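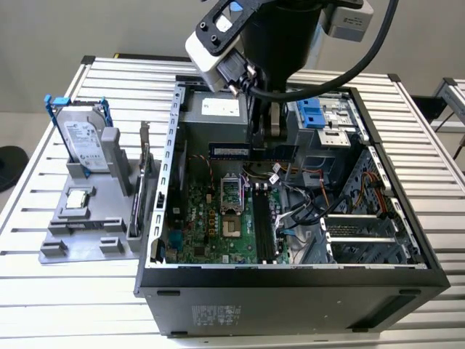
Lultodden 252 Refurbished Desktop Tower

The Lultodden 252 is a used office computer which we clean, test and sell again with a full year of warranty. It is made for small offices, schools, reception desks and for the home, where one needs a normal computer for letters, bookkeeping, mail and the internet. It is not a computer for new games, and we prefer to say this before you order.

All towers come to Nendero from companies that change their equipment at the end of a lease. We buy only from offices and not from workshops or factories, where the dust is of a different kind and the fans suffer from it. In the last business year 4000 computers passed through our building in Nyitrai. The ones that did not pass the tests were used for spare parts.

What you receive

The tower, a power cord, a keyboard and a mouse with cable, and the test sheet with the serial number. The keyboard and mouse are new. A monitor is not included. If you need one, please look at the page Monitors and Stands, where you find used screens from the same offices.

The operating system is installed and activated. At the first start you will be asked for the language and for a user name. Please have some patience at this first start, the computer needs several minutes and it may restart two times by itself.

Condition

We sell the Lultodden 252 in two grades. Grade A has no marks that you can see from the distance of a desk. Grade B may have scratches on the top or on the side panel, and sometimes a shadow remains where an inventory sticker was removed. Inside there is no difference between the grades. Both get the same tests and the same warranty, so if the tower will stand under the table, you can take Grade B and save the money.

How we test

Every tower is opened and the dust is removed. The memory is tested over one night. The old drive is erased and taken out, and a new solid state drive is put in its place. We never sell a computer with the drive of the former owner, also when the drive is in good health.

After this, the computer runs under full load in our test room and we write down the temperature of the processor. If the value is too high, the thermal paste is changed and the test is repeated. The battery on the motherboard is replaced in all cases. It costs very little, and an old battery makes a lot of confusion with date and time later.

Memory and upgrades

You can order the tower with standard memory or with double memory. For most office work the standard is sufficient. If you keep many browser pages open during the day, or if you work with large tables, we recommend the double memory.

You can also buy the memory later and put it in yourself. The warranty stays valid when you open the case, provided that nothing is broken by force. Please follow these steps:

- Shut down the computer and pull the power cord.
- Press the power button once, so that the remaining charge is gone.
- Lay the tower on its side on a clean and stable table.
- Take off the side panel.
- Touch bare metal of the case before you touch any part.
- Compare the notch of the memory stick with the notch of the slot. It fits in one direction only.
- Press on both ends until the latches close.

If the computer beeps after the upgrade and the screen stays black, in most cases the stick is not completely seated. Take it out and put it in again.

We do not recommend changing the processor at home. The contacts in the socket are very fine and a bent contact is not covered by the warranty. We can do this work for you in Nyitrai, please ask for a price.

Placement and noise

The tower can stand upright or lie flat, but the openings for air must stay free on the front and on the back. Do not put it directly on a thick carpet. In closed furniture it becomes warm and the fan will run faster, and then the customers write to us that the computer is loud.

Price and delivery

Order number: 1494
Grade A: 252 euros
Grade B: 200 euros
Double memory: price on request, it changes often

Prices include tax. Shipping is calculated in the cart. Towers are packed one per carton with foam corners made by Drodell. Please keep the carton during the warranty, a return without proper packing is a risk for the case and for you. From October we also accept old computers for recycling when you collect your order at our counter.

Page revised 2019-05-25

Comments (3)

deskbound: We bought four in Grade B for our club office. One has a long scratch, the others I would call Grade A. The fan is quiet. The keyboard is cheap but okay.

hillside_books: Can it run two monitors? I can't find this on the page.

Nendero Service: Yes, two monitors are possible. Please check which connectors your monitors have and write to us before the order, we will tell you if you need an adapter. We will add this to the page.

Nendero Used Office Equipment, Nyitrai | Contact | Warranty terms | Returns | © Nendero, all rights reserved | Back to top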